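Notes for the water main talk, Hnatiuk Hall — keep it loose, don't read this out word for word

Hi everybody, thanks for coming (wait for the back row to sit down). I'm going to talk about the Virnasero Street water main, why it broke in January, and what's happening to the road this summer.

Start with the pipe. It's cast iron, 60 years old, and it split right under the Wirside bus stop. We had 3,743 homes on low pressure by breakfast.

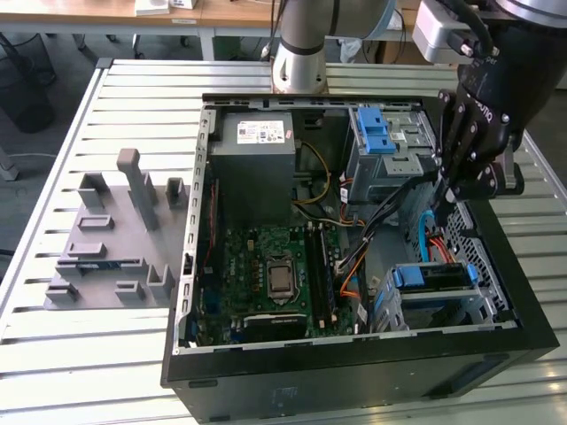
The crew shut six valves to isolate the break. Two of them were stiff as anything, so that took most of the morning — pause here, people always want to ask about the valves. Tell them we're replacing both.

Next, the fix. What we put in was a repair clamp, and it's holding, but I don't want to leave it there another winter. So we're laying over 1,000 feet of new pipe from the bus stop down to Zokton Bridge.

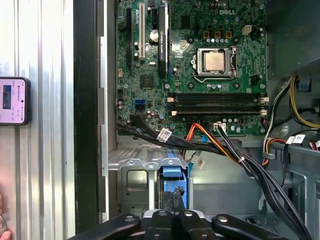

One lane stays open the whole time, with flaggers at both ends. Driveways get blocked for a few hours each, and you'll get a door tag the day before. Say that twice!

If your water runs brown afterward, run the cold tap in the tub until it clears. Hold off on laundry.

Questions now. Leave the map up.
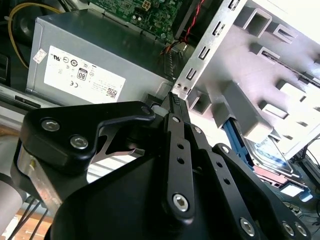 Gripper inside an open desktop computer case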